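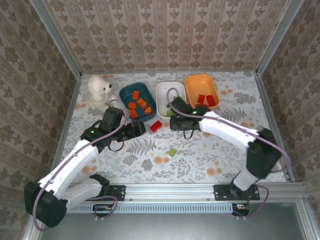 Figure 4.1 Striped wallpaper with floral medallions, above a surface printed with leaves, ferns and orange blossoms.

Chapter 4
Pattern and Repeat

Look at the wall nearest you, then at your sleeve, then at the floor. The chances are good that at least one of them carries a pattern, and that you had stopped noticing it. Printed pattern is everywhere in our homes, and it is one of the most enjoyable subjects in this book, because once you learn how it works you start finding it in waiting rooms, on cereal bowls and inside envelopes!

Every printed pattern begins with a motif. A motif is the smallest piece of drawing that makes sense by itself: a leaf, a medallion, a stripe, a blossom. The designer arranges one or more motifs inside a block called the repeat unit, and the printer lays that block down again and again until the cloth or paper is covered. A wallpaper from the Oltwood mill used a repeat unit 40 centimeters tall, and a long roll of it holds the same few flowers over and over. Hang it well and the eye reads a whole garden.

How the units line up matters a great deal. In a straight repeat, each block sits directly beside its neighbor, so the motifs form plain rows and columns. In a half-drop repeat, every second column slides down by half the height of the block. That small shift is wonderful – it hides the edges of the unit and sends the eye wandering along diagonals. You will draw both kinds in Section 4.2, using the same motif, and the difference will surprise you.
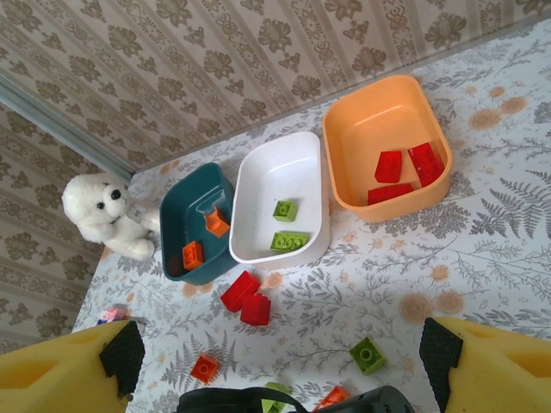 Color is the second great tool. Line art in a single gray is quiet, and it lets a room's stronger colors do the talking. Add one warm accent and the whole surface wakes up. The pattern books of the Goicoechea print works show this beautifully. One of them holds 223 samples, and many are the same drawing printed in different colors. A fern that looks cool and formal in gray becomes almost tropical in green on cream. The designers at Benusano went further and tested a single leaf motif in 115 color pairs before they chose the one they would sell.

Scale comes third. A large motif seems to bring a wall closer, while a tiny one melts into texture when you step back. Try this with any patterned cloth you have at home: look at it from arm's length, then from across the room, and write down what changes.

Later in the chapter we visit the Ullell collection, which keeps 1,000 carved printing blocks, many with ink still in the grooves. We will follow one of them from first sketch to finished cloth.

Before you read on, find three patterns near you and sketch the motif of each. Keep the sketches – you will need them for the first activity.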